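Garment folding bench, two-arm cell
Inspection checklist with comments
Site: Drastina workshop
Checked by: Shafiq Sultana
Date: Apr 30, 2020

1. Table clean and clear of snags — PASS
White top wiped before the check.

2. Power leads secured — FAIL
Leads trail on the floor by the table. Same comment as in January. Clip them down or put a cover over them.

3. Gripper pads and pivot screws tight — PASS
All checked by hand with the arms off.

4. Stop button within reach of the keyboard — PASS
Tested 4 times, both arms stopped each time.

5. Cloth held without pulling or tearing — PASS WITH COMMENT
Elastic waists are the worry. Aris want one grip setting for every garment and I would not sign that off.
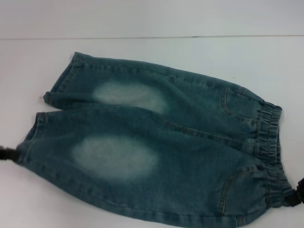
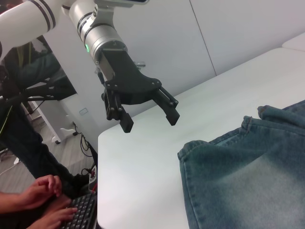
Items 3 and 5: blue denim on the white table, black grippers.

6. Person present while arms are live — PASS
Must stay a rule. The Tudano leaflet talks about leaving it to run overnight. No.

7. Fit for unattended use — FAIL
The log for this bench shows 293 tries at a fold and 77 I would put in a drawer. My mother does a pair of trousers in up to 10 seconds while on the phone. Holding a hem is one thing — finishing the laundry is another, and I have yet to see it.

Action: leads to be fixed before the next run. Item 7 stays closed until Nilsuwan send their own test results.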